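ok thread on the preprint / prior publication mess because I've now answered the same email four times this month

background - I edit part time for a small journal run out of Grabner. 6 issues a year. We get a lot of papers bounced at the similarity check and most of them did nothing wrong

12 comments · 41 shares

so. author sends us a manuscript in September. Software flags a huge overlap. Desk editor panics. I look and it's overlapping with... the author's own preprint. on the Jinmont server. with her name on it

our policy says "not previously published." It does not say if a preprint counts. Nobody wrote that line down in the version that's up on the site, I checked it twice 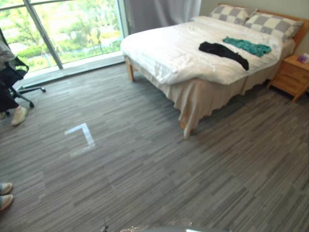
Bed's made, inbox isn't.

the usual position at the places I've worked - preprint is fine if you tell us in the cover letter. Conference abstract, fine. A full proceedings paper, depends how much is new. Thesis chapter, fine nearly everywhere but ask

what is NOT fine is the same paper at two journals at once. I had one of those too. Author got tired of waiting on us, sent it to Sumon, got accepted there, then our acceptance went out a week later. Two reviewers on our side wasted their evenings. He withdrew with a one line email

3 comments · 8 shares

if you are tired of waiting, write and withdraw FIRST. wait for the confirmation. then submit elsewhere. I promise we are not offended, we are slow and we know it

also the cover letter. Two sentences is plenty. "A version of this was posted as a preprint on X. It is not under review anywhere else." Done. I have read 3755 word cover letters that manage to leave both of those out 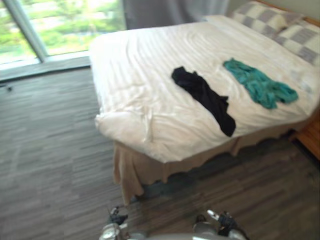 Toàn Vương replied: But what if the journal form only has a yes/no box for "has this appeared elsewhere"? I ticked yes for my preprint and got an automatic rejection in under an hour. Second time I ticked no and felt like a liar.

Toàn yes this is exactly the problem. The box is bad. Wudeo, the submission system we use, has the same one and we can't edit the wording, only switch it off. I've asked

what I'd do - email the editorial office before you submit, say there's a preprint, ask which box. Keep the reply. Then if some one complains later you have it in writing

and don't try to beat the similarity score by swapping words around in your methods section. Please. It makes the methods worse and I can see it. If you're reusing your own text cite the earlier paper and say so

the score isn't a verdict anyway. I've passed papers with a high one (all references and standard protocol wording) and sent back papers with a tiny one where the main figure was lifted

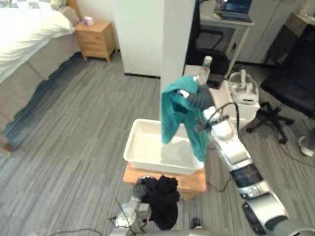

Laundry, afternoon session.

update on the September paper - Ottilie Leitner on our board read it and agreed it's fine. Author adds the preprint link to the first page footnote and it goes out to reviewers. Took 620 words of internal email to get there lol

Ottilie's also drafting a new line for the policy page. current draft: "Posting on a noncommercial preprint server is not considered prior publication, provided it is disclosed at submisson." I want to cut noncommercial, she wants to keep it. We'll see

if your journal has wording for this that works, send it to me, I'll read all of them tonight

27 comments · 19 shares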